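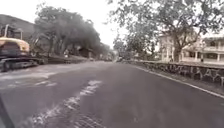
The County Road Returns to the Maglaya Valley

For most of its history the Maglaya Valley was served by a single paved route, built to carry timber to the rail yard at Nalley and maintained afterward with whatever funds the county could spare. The mill closed, the rail yard followed, and the road remained. It is still the only means by which residents of the upper valley reach a hospital, a high school or a grocery store.

The Nalley County Department of Public Works is now in the second year of a program to rebuild the route in stages. The program covers drainage, shoulders, culverts and pavement between Nalley and the crossroads at Monitz, and it represents the largest investment in the valley since the road was first surfaced.

Wilfredo Dagdag, the county engineer, regards drainage as the central concern. The original builders placed the roadway close to the foot of the slope, where water collects each November and works its way beneath the pavement. Earlier repairs addressed the surface and left the ditches as they were.

"We inherited a good alignment and a poor foundation," Mr. Dagdag said. "A new surface over wet ground will last a few winters. The residents of this valley have already paid for that lesson more than once."

Under the current plan, nine culverts will be replaced with larger pipe, and the ditches on the uphill side will be regraded before any final paving is placed. The county has also acquired narrow strips of land from adjoining owners so that the shoulders can be widened where school buses stop.

The upper valley has 905 registered households, many of them headed by retirees whose families came for work at the mill. Attendance at the public meetings held in the Monitz grange hall has been strong, and opinion has been divided. Several farmers asked that work be suspended during haying. Others questioned whether a wider road would bring faster traffic, and the department has agreed to review speed limits once each stage is complete.

Jocelyn Javier operates the feed store at Monitz, which her parents opened when the mill still ran two shifts. Deliveries now arrive before seven in the morning to avoid the daytime lane closures, and on Fridays, the busiest day of her week, customers from the lower valley often telephone ahead to ask about delays.

"The trucks come early and so do I," Ms. Javier said. "My father complained about this road for thirty years. I would like to be able to stop."

The final stage, extending beyond Monitz to the bridge at Clarik Creek, remains subject to approval of the county budget. Design work for the bridge approaches is under way, and the department will accept written comments from residents at its Nalley office.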